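Electric bill is too high in small apartment, how to find what is using it?

Posted by vosavard_tenant

Hello everyone. I rent a one-bedroom apartment in Vosavard since last winter and I live alone. My previous place was bigger and I never thought much about electricity. Now I received the bill for October and it says 1590 kWh, and I was quite shocked when I compared it with my old bills.

I called the power company and they told me the reading was taken correctly and not estimated. The lady was polite, but she could only suggest that I "look at my habits." I don't think my habits are so bad. I cook perhaps four evenings in a week, I wash clothes on the short program, and I am out of the home from 7:30 in the morning until evening.

What I have in the apartment: electric water heater of the brand Hodix, 66 gallons (it stands in a closet next to the bathroom), baseboard heating in two rooms, electric stove, washing machine without dryer, refrigerator, one television and the usual chargers. All bulbs are already LED. I had the heating on only in the last days of the month.

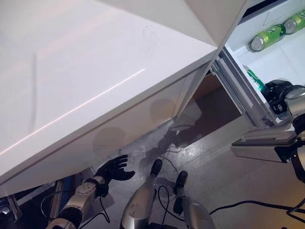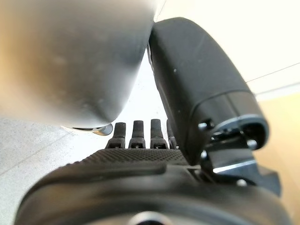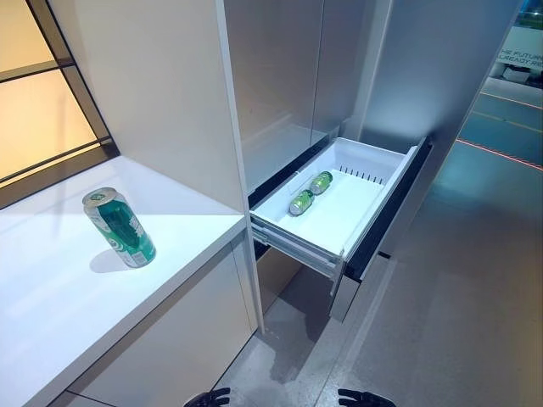

The landlord says that the last tenant never complained, but he also says he never saw the bills of that tenant. I would like to check things myself before I argue with him. I have no special tools and I am a bit afraid of the electrical panel. In which order would you check? And is it possible that I am paying for something which is not in my apartment? There is a light in the hallway that burns all night.

Posted by noto_flat3

Start from the meter, it is the only thing which does not lie to you. Go in the evening, write down the number, and switch off every breaker inside your apartment except the main one. You only push the small levers to the side, you don't open any cover, so please don't be afraid. Then go back and watch the meter for ten minutes.

If it still counts, something outside of your apartment is connected to your meter, or the meter is not yours at all. In my building two meters had exchanged labels and my neighbor was paying for me during the whole summer – this was embarrassing for both of us. Look also at the hallway light when your breakers are off. If it goes dark, you have your answer about it, although one light will never explain 1590.

If the meter stops, turn the breakers on again one after another, and leave 2 hours between them on a free day. Write the meter number each time. It is boring work but you will have a list on paper, and a landlord listens much better to a list. For the refrigerator it is better to keep the off time short and the door closed.

My guess is the water heater. A tank of this size is very much for one person. Ask if somebody set it too high. Also put your hand on the hot water pipe late at night, when you didn't use any water for several hours. If the pipe is still warm far from the tank, maybe there is a leak under the floor or a valve that lets hot water go around.

Posted by hodix_owner_100

I have the same heater. Check the thermostat, mine was on maximum when I moved in. Turn off the breaker before you take away the small cover, or ask the landlord to do it.

Posted by fang_reader

I agree with the meter test, but I would first look at the dates on the bill. Sometimes one bill has more days than the other, or it includes a correction for older months when they only estimated. On my bill this was written on the back side in very small letters. They told you the last reading was real, but did you ask about the one before it?

About the heating: baseboard heaters can stay on a little even when the room knob is in the lowest position. Some of them have no real "off." I use the breaker for them from spring to autumn.

Posted by vosavard_tenant

Thank you all, this is very helpful. The reading before was estimated, I found it on the second page. I will still do the test with the breakers and then write here what number I got for the heater.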